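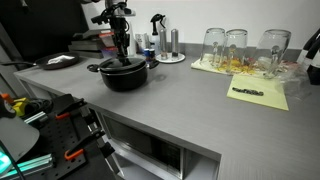
Figure 1. Covered pot and frying pan on the counter.

Energy Use and Cooking Habits in Shared Student Kitchens
Final report, submitted May 27, 2021

This project examined how residents of Katona Hall cook in their shared kitchens and how those habits affect electricity use. A survey was sent to all 231 residents, and 200 completed it. Meter readings were taken in three kitchens over the same period.
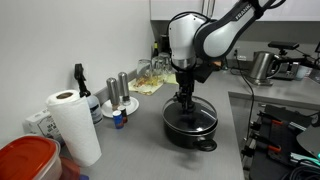

Most of the electricity recorded at mealtimes went to boiling water for pasta, rice and soup. Respondents often said that they cooked uncovered in order to watch the food. A clear glass lid like the one on the black pot lets the cook do so without losing steam. The hall handbook gives no advice on the matter, and the survey found that few residents had received any elsewhere.
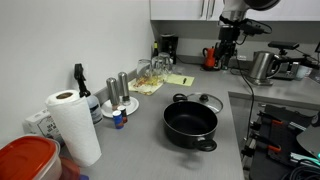 Rhea Umali remarked at the draft review that residents pay a flat fee – they never see a bill – and that information alone may change little. The group accepted this point and added a recommendation that monthly readings be posted on each floor.

Further work should compare weekday and weekend use, and should include the older ranges in the Gretum wing, where the meters could not be read separately.

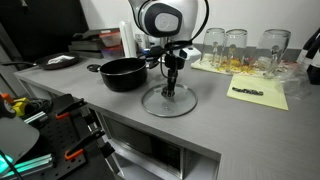

Figure 4. Saucepan and glass lid.

Contact: Maricel Dela Peña, Project Office | © 2021 Katona Hall Study Group | Back to top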